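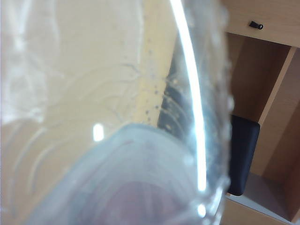 Zerkberg Interactive
Minutes of the Production Meeting, Dec 12, 2024

Present: production, design, engineering, audio, community, and the publishing representative from Solberg. Apologies were received from localization.

1. Minutes of the previous meeting
Approved with one correction: the closed test of Skumora was limited to 1000 players.

2. Skumora: state of the build
Engineering reported 295 open issues, of which 72 are marked as blocking release. Most of the blocking issues concern saved games and the handheld version. Design asked that the harbor level stay in its present form until the save fault is fixed. Agreed.

3. Release window
The publishing representative stated that Solberg still prefers August. Production considered this possible if no new features are accepted after the next milestone. The two-player mode was discussed at length — design wishes to keep it, engineering does not support it for launch. Decision deferred to the next meeting.

4. Public announcement
Community noted that players have had no news since the first trailer and that questions on the forum are increasing. It was resolved to publish a short written update, without a release date. Solberg will review the text.

5. Pronstead office
The sound team's move to Pronstead is complete. A request for 3000 dollars for recording equipment was approved.

6. Other business
Audio asked for final dialogue scripts for the second chapter. Design to supply.

The meeting was adjourned. The next meeting will be called by production.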